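セーブのしくみ ゲームはどうやって「つづき」をおぼえているの?

2021年10月16日

晩ごはんによばれる時間は、なぜかいつもボス戦のとちゅうです。「あと5分」と言って25分たち、もう一度よばれて、しかたなくセーブして電源を切ります。次の日につけると、主人公は昨日と同じ場所に立っています。晩ごはんも食べずに、一晩じゅう立っていたのでしょうか。えらいですね。 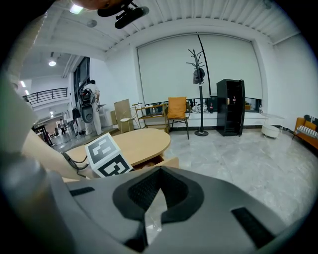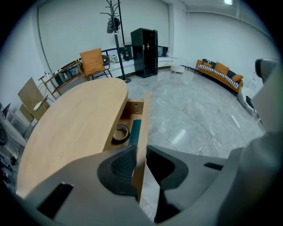 ジョーケント子どもセンター ゲームのしくみクラブ

もちろん、主人公は一晩じゅう立っていたわけではありません。電源を切ったとたんに、主人公も、お城も、うるさい音楽も、きれいさっぱり消えています。残っているのは、小さなメモだけです。このメモを「セーブデータ」といいます。

メモには何が書いてあるの?

わたしたちのクラブで作っている「サンダウ」というゲームを例にしましょう。主人公が洞くつをうろうろして、コインを集めて、スライムにやられるゲームです。今のところ、やられるところがいちばんよくできています。

サンダウのセーブデータを人間が読めるように書きなおすと、こんな感じになります。

なまえ:アシュール
レベル:7
コイン:49
いる場所:洞くつの地下2階
もちもの:ロープ、パン、ぬれたくつした
村長と話した:はい
宝箱14番をあけた:はい

なんだか、たよりないですね。洞くつの絵も、スライムの顔も、村長の長い長い話も、どこにも書いてありません。

それでいいのです。洞くつの絵やスライムの顔は、ゲームそのものの中にはじめから入っています。だれが遊んでも同じなので、わざわざメモする必要がありません。メモしておくのは、遊ぶ人によってちがうところだけです。あなたがコインを何まい持っているか、どの宝箱をあけたか。そういうことは、ゲームを作った人には前もってわかりません。

算数のドリルにしおりをはさむのに、ドリルをまるごと書きうつす人はいませんよね。セーブデータは、しおりにちょっとした落書きがついたようなものです。

「はい」と「いいえ」でできた村

さっきのメモに「村長と話した:はい」というのがありました。こういう「はい」か「いいえ」だけのしるしを、「フラグ」とよびます。英語で旗という意味です。話をしたら旗を立てる。まだなら立てない。

ゲームの中の人たちは、この旗を見てセリフをかえています。旗が立っていなければ、村長は「おお、旅の人よ」と言います。立っていれば「まだおったのか」と言います。村長はあなたの顔をおぼえているような口ぶりですが、じつは旗を見ているだけです。ちょっとさびしい話です。

旗を立てるのをわすれると、おかしなことがおこります。サンダウのさいしょの版では、宝箱をあけたときに旗を立てるプログラムがぬけていました。あけて、コインをもらって、部屋を出て、もどってくると、宝箱はまたぴったりしまっています。もちろん中身も入っています。遊んでくれた子たちはこのまちがいをたいへん気に入って、だれも教えてくれませんでした。

おぼえる場所は二つある

ゲーム機やコンピューターの中には、ものをおぼえる場所が大きく分けて二つあります。

一つは「メモリ」です。机の上のようなもので、すぐに手がとどいて、とても速く読み書きできます。ゲームをしているあいだ、主人公の場所やスライムの体力は、ここにおいてあります。ただし、ふつうのメモリは、電源が切れると中身が消えてしまいます。机の上が毎晩まっさらになると思ってください。かたづけのきらいな人にはうらやましい話ですが、宿題も消えます。

もう一つは「ストレージ」です。こちらは本だなのようなものです。メモリよりゆっくりですが、電源を切っても中身が残ります。

セーブというのは、机の上にある大事なことをメモに書いて、本だなにしまう仕事のことです。「つづきから」をえらぶと、反対のことをします。本だなからメモを出して、そのとおりに机の上をならべなおします。この仕事を「ロード」といいます。

ロードのあとの主人公は、昨日の主人公とそっくりに作りなおされた主人公です。本人は気づいていないようなので、そっとしておきましょう。

「電源を切らないでください」のわけ

セーブ中に、画面のすみで小さなマークがくるくる回って、「電源を切らないでください」と出ることがあります。見たことがあるでしょう。切ってみたくなった人もいるでしょう。

メモを書くのには、ほんの少し時間がかかります。そのとちゅうで電源が切れると、書きかけのメモが残ってしまいます。「コイン:4」まで書いたところで切れたら、ほんとうは49まいだったのか、4まいだったのか、あとから読んでもわかりません。もっと悪いと、メモのどこを読んでも意味がわからなくなります。これが「セーブデータがこわれました」という、あのいやなお知らせの正体の一つです。

そこで、ゲームを作る人はいろいろ工夫をします。

よく使われるのは、古いメモをすぐにすてないやり方です。新しいメモを別の紙に書いて、さいごまで書けたことをたしかめてから、古いメモと入れかえます。とちゅうで電源が切れても、古いメモは無事です。少し前からやりなおしにはなりますが、さいしょからよりはずっとましです。

メモがこわれていないか調べる工夫もあります。メモに書いた数をぜんぶたして、その答えをメモのさいごに書いておくのです。レベルが7、コインが49、地下2階、宝箱14番なら、こうなります。

7+49+2+14=72

ロードするときに、もう一度たし算をします。答えが72なら、たぶんだいじょうぶ。ちがっていたら、どこかがおかしくなっています。このような数を「チェックサム」といいます。ほんとうのゲームでは、もっとややこしい計算を使うことが多いです。たし算だけだと、レベルとコインの数が入れかわっていても答えが同じになってしまい、レベル49で所持金7まいという、強いのにパンも買えない勇者が生まれます。

セーブできなかったころの話

昔のゲームには、セーブの機能がないものがたくさんありました。電源を切ったら、またさいしょからです。ですから、ゲーム機の電源をつけたまま学校へ行く子もいました。そして帰ってくると、家の人がそうじのついでに切っていました。この話をする大人は、今でも少し遠い目をします。

「パスワード」を使うゲームもありました。遊び終わるときに、意味のわからない文字がずらずらと画面に出ます。それをノートにうつしておいて、次に遊ぶときに打ちこむと、つづきから始められるのです。その文字の中に、レベルや持ちものが暗号のようにつめこまれていました。つまり、本だなの役目を人間のノートにやらせていたわけです。

人間はうつしまちがえます。「ぬ」と「め」、「わ」と「れ」。自分の書いた字が自分で読めないという、おそろしい事件もたくさんおきました。

そのうち、ゲームのカセットの中に小さな電池を入れて、電源を切ってもメモリが消えないようにしたものが出てきました。電池が切れると、思い出もいっしょに切れました。

オートセーブはいつ働く?

今のゲームには、自動でセーブしてくれるものがたくさんあります。便利ですが、作るほうには「いつセーブするか」というなやみがあります。

サンダウにオートセーブをつけた日、クラブのアブデルガニ・ファルークさんが試しに遊びました。主人公ががけから落ちました。その空中で、ゲームは律儀にセーブをしました。ロードすると、主人公は空中にいます。落ちて、やられます。もう一度ロードします。また空中です。ファルークさんはこれを14回くりかえして、ようやくコントローラーをおきました。

今のサンダウは、主人公の足が地面についていて、そばに敵がいないときだけオートセーブをします。部屋の入り口や、ボスの手前でセーブするゲームが多いのも、似たようなわけがあります。

紙でやってみよう

コンピューターがなくても、セーブはためせます。すごろくやボードゲームをとちゅうでやめて、つづきを明日やることにしましょう。紙を一まい用意して、明日まったく同じところから始めるのに必要なことだけを書きます。書いたら、コマもカードもぜんぶ箱にしまってください。

コマの場所は、たいていの人が書きます。わすれやすいのは、次がだれの番かということです。それから、山札のカードのじゅんばん。一回休みの人がいたかどうか。ここを書きわすれると、休みだったはずの人が、次の日すずしい顔でサイコロをふります。

クラブでは「レサットン」というカードゲームでやってみました。山札のじゅんばんをぜんぶ書いた子がいて、とてもりっぱなセーブデータができたのですが、次の日、その子だけがどのカードが出るかを知っていました。

11月の集まりでは、サンダウにセーブの場所を二つ作ります。きょうだいでデータを上書きしてけんかになった、という声がとどいているためです。一つの家に三人いる場合については、まだ話しあっています。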